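Subject: Re: [teleop-hobby] Spoon tasks, how many demos?
Date: 1 October 2025
From: Ní Bhriain

Hello all,

On the Hestton thread someone wrote:

> We've been trying to teach scooping by remote control since May and
> the policy still stabs at the rim of the cup. Is it worth carrying on
> with the leader arm or should we just hold the wrist and move it by
> hand? And does anyone bother to vary where things sit on the table?

Oh, I feel your pain! I've been on coffee beans for weeks (spoon up, scoop from the glass cup, tip into the mug, spoon back down) and the rim was my enemy as well. I do mine by remote control with the Grema leader arm. I tried moving the arm by hand first and my scoops were lovely, but my own sleeve kept turning up in the wrist camera and I got fed up of throwing takes away.

What helped most was slowing right down just before the spoon goes in. I used to swoop, the way you would in your own kitchen, and the arm learnt the swoop and none of the care. Now I stop dead over the cup, count to two in my head, then go in at a slant. Looks daft on playback but it works a treat.

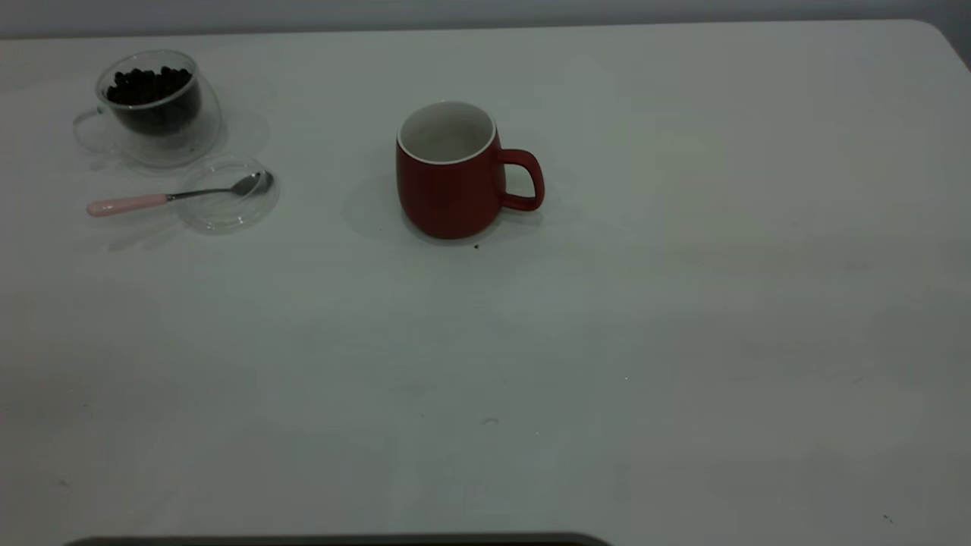
Beans on the left, mug on the right, spoon laid across the glass lid.

The lid was a late idea. With the spoon flat on the table I could hardly ever get the fingers under the handle, and resting the bowl end on the lid tips it up that little bit. Pink handle pointing left, always, at least until the pick-up is solid.

As for moving things about: yes, do! But I'd leave it until later. I kept everything put for the first lot, then shifted the mug, and only after that the cup. I'm at 800 takes now, which is far too many, and I'd guess the early swoopy ones are doing more harm than good. I'm going to bin them and retrain.

One question back. Clear glass on a white table gives my depth readings fits, and the cup handle may as well not exist. Has anybody tried the Akovard camera mount with 2 views for this? I have 7 spare evenings before the kit goes back and I'd rather not spend them all on brackets.

Cheers,
Ní Bhriain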